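Ticket: Left-hand demos rejected after clothing batch
Status: reopened
Product: Gangate capture kit, hand-held pair
Submitted through: Stastau support portal

Original report

We're recording two-handed clothing demos for the Joshi bedroom task set. The person doing the task holds one gripper in each hand, and the recordings go up to Rileo overnight to be turned into arm motion. Last batch was 146 episodes. Rileo rejected 59 of them with "left track discontinuity." All 59 are the left unit. The right unit came back clean on every one.

Before anyone sends the standard reply: yes, both units were charged, yes, firmware matches, yes, the lenses were wiped.

Reply from support

Thank you for the report. Discontinuity errors are most often caused by fast movement of the operator's hand. Please ask the operator to slow down and re-record the affected episodes.

Customer update

Same operator, same speed, both hands. If speed was the cause I'd expect the right track to break at least once. I'm not re-recording 59 episodes on a guess.

I pulled one of the rejected files (the viewer calls it 3,422 frames long) and stepped through it. The position is fine through the approach. When the gripper gets low over the bed the left track jumps sideways, sits there, then snaps back. The finger opening values look normal the whole way. So the fingers are reporting and the thing just doesn't know where it is.

Reply from support

Thank you. Low-texture surfaces such as plain bedding can reduce tracking quality. We recommend adding visual texture to the workspace.

Customer update

The bedspread is quilted. It has stitching all over it and one panel with white lines running across. There's a denim jacket on it and a heap of other clothes. I don't know what more texture you want in a bedroom.

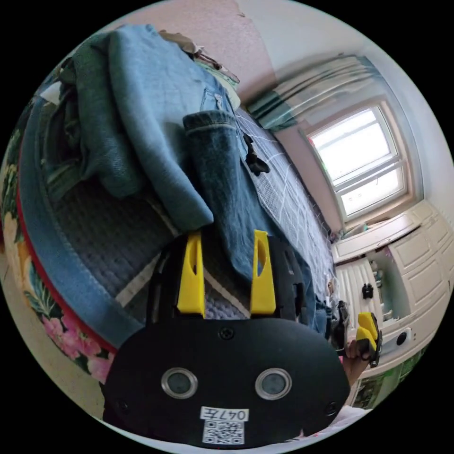 What I would look at is the light. The window is bright enough in daytime that you can't see outside through it, and the left unit spends a lot of the task with that in view. I went back over the rejected list and sorted it by time of recording. Every failure was before 3 p.m. I'm aware that proves nothing by itself, we did more work before 3 than after.

Tests run so far

1. Curtain closed, same operator, same pile of clothes, 25 episodes. Rileo rejected two. Better than before, still not zero.

2. Curtain open, operator turned so the right hand took the window side. The right unit failed for the first time. Left unit also failed once, which I can't explain.

3. Exposure lock on in the Gangate settings page. No change that I can find. I'm not convinced the setting does anything. It goes back to auto when you leave the page and the log doesn't record either state.

4. Recalibrated the left unit. The wizard said "excellent." It also said "excellent" before the bad batch, so I put no weight on that.

Reply from support

Thank you for the detailed tests. Engineering has identified a possible issue with automatic exposure in high-contrast rooms. The next release includes improved robustness. We will mark this ticket as resolved.

Customer update

Reopening. "Improved robustness" isn't a fix I can test. Please answer these:

Does the exposure lock work in the current release, yes or no?

Can the rejected episodes be reprocessed with the new tracker, or are they lost?

Why does the capture app show a green check on a recording that Rileo throws out hours later? The operator has put the clothes away by then. If the check only means the file was saved, it should say so.

For now we're recording with the curtain closed. I don't love it, the policy is supposed to run in that room with the curtain open. Raw files for tests 1 and 2 are attached. Test 3 is still uploading.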